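September, 21:40, hotel in Brarwood

Day two of the crossing. I will set this down in order before sleep removes the detail.

Ferry was the wrong choice for the outward leg and I knew it when I booked. The Nureo boat takes 12 hours port to port on the timetable, and on this run it took longer, with a slow approach to the harbour that accounted for most of the overrun. The cabin was an inside one on the lower vehicle side. Engine noise was constant and low and did not trouble me. What did was the ventilation grille, which had a loose vane and ticked whenever the ship rolled to port. A folded luggage label wedged behind the vane cured it. I slept from midnight to nearly five.

Cabin temperature is set by a dial with no markings. Turned fully left it blew cold, fully right it also blew cold. I left it in the middle and wore the fleece.

Food: I had brought bread, hard cheese, two apples and the flask. The flask held its heat until breakfast. The restaurant on board closes early and the cafe stays open, but the cafe has only the sweet things and crisps after the first sitting. Next time bring soup as well.

Disembarkation for foot passengers was by the stern stairs and then a bus across the quay. The bus would not take luggage inside, so everything went into a cage trailer behind it. My case came out with one wheel housing scuffed and a zip pull missing. I have replaced the pull with a loop of cord. The wheel still turns but drags slightly on carpet. Weight at home was 12 kg, which I now think is too much for a trip with this many changes. The second pair of shoes should have stayed behind. I have not worn them and I do not expect to.

The train inland left from the old platform, which is reached by going out of the terminal and in again further along. Signs for it begin only after the point where one needs them. I had allowed 60 minutes for the connection and used most of it. Without the cage trailer it would have been comfortable.

Seat 30, facing backwards, window side. The reservation said forwards. I do not mind facing backwards for short distances but after the second tunnel I moved to the vestibule and stood for a while. The line climbs steadily from the coast, then drops to the river and follows it. There is a long halt at Hukow, where the engine is changed. Passengers may get down. There is a tap on the platform with drinkable water, a toilet that needs a coin, and a kiosk selling rolls. I bought one with egg. It was dry but adequate, and I would do the same again.

I read for the second half. The map I have is the older sheet and shows the Hukow branch as still open to the north, which it has not been for some time. The spot height on the ridge above the station is given as 1,539 metres. I could not pick out the ridge for cloud.
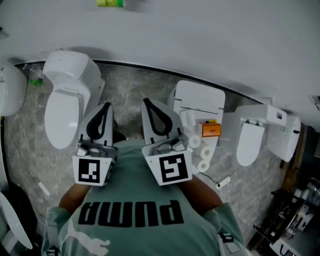 My chief concern for the remaining days is clothing, and in particular what to wear on the long legs. The merino top was right for the boat and wrong for the train, where the heating comes from under the seat and cannot be turned down. By the river section I was too warm and by the Hukow platform too cold. A plain T-shirt with the fleece over it would have covered both. The mint-green Puma one with the block capitals would do as well as any, and a shirt of that weight is easily rinsed in a basin. I packed two T-shirts and both are at the bottom of the case beneath the shoes. They have now been moved to the top. The rain jacket goes in the outer pocket from tomorrow, folded flat, with the hood inwards. Gloves in the left pocket, tickets in the right, and this is not to be varied, as I lost some minutes at the quay going through all the pockets in turn.

The rucksack also needs attention. The shoulder straps had worked loose by the time I reached the hotel and the load was sitting low on the back. I have shortened both and taped down the spare ends. The chest strap is fastened one notch higher than before. Tried it up and down the hotel stairs with the flask full. Better.

The hotel is the Gunnlaugsson, a short walk uphill from the station. I had expected something larger. Room on the second floor at the rear, single bed, desk, one chair, one socket near the door and another behind the wardrobe, which I found by following the lamp cable. Curtains do not quite meet. I have closed them with the clip from the bread bag. The shower takes a long while to run warm and then is very hot, so the method is to run it, wait, and bring the lever back a quarter. Towels thin but clean. Window opens inward and stays open if the chair is set against it.

Supper was at the hotel because it was raining and I did not want to look for anything else. Barley broth, a piece of white fish, boiled potatoes. Portion larger than I needed. Coffee afterwards was a mistake at that hour and is probably why I am writing at this length.

Feet: small sore place on the left heel, no blister. Plaster on. Knees fine. Mild headache from the train, gone after the meal.

Expenses for the day are in the back of the book. The ferry cabin remains the largest item and the return by air would have been cheaper if booked early enough, even with the bus at the other end. I will compare the two properly at home, counting meals and the bus.

For tomorrow. The coach leaves from the square in front of the station, not from the station itself. Breakfast starts early enough to make it if I am down at the opening. Bill to be settled tonight or at the desk before breakfast. Refill flask. Check whether the coach takes bags inside. Ask for a left-hand seat, as the valley is on that side for the first stretch and the sun should be behind us.

Alarm set, and the second alarm on the travel clock. Rain still going on the roof below the window. Light off at 22:25.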